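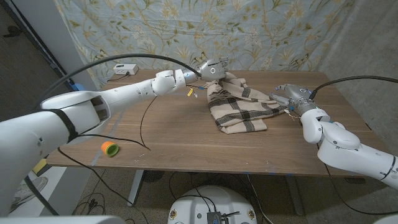 Ustier Curb Meter, Single-Space

The Ustier is a post-mounted parking meter for on-street spaces managed by cities and towns. It accepts coins, contactless cards and plate-based mobile payment. One meter controls one space. For two adjoining spaces on a shared post, order the Flirley yoke separately.

Rates and time limits are set in the Emeck back office and sent to the meters overnight. Each meter stores up to 256 rate rules, including school-hour restrictions, street sweeping and permit-only periods. If the network connection drops, the meter keeps charging from the last stored table and uploads transactions when service returns.
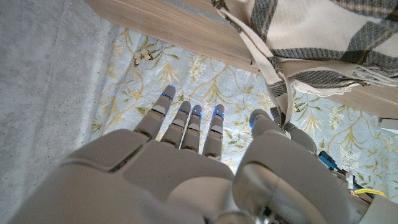
Robotic hand over a patterned rug on a concrete floor.

Specifications

Coin vault: 400 coins, mixed denominations
Transaction memory: 3,646 records
Minimum order: 300 units for custom housing colors, none for standard gray
Display: reflective, readable in direct sun
Power: solar panel with replaceable backup battery

The vault and the electronics open with different keys, so collection crews do not need access to the card reader.
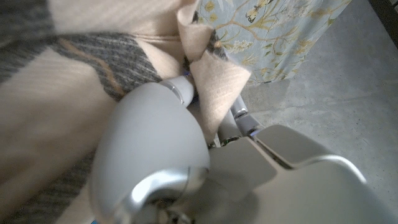 Keys are coded by route and supplied in sealed sets. Replacement sets require a signed request from the parking authority and ship on Friday.

Municipal purchasing: Trinidad Soriano
Technical questions and spare parts: Gunther Vogler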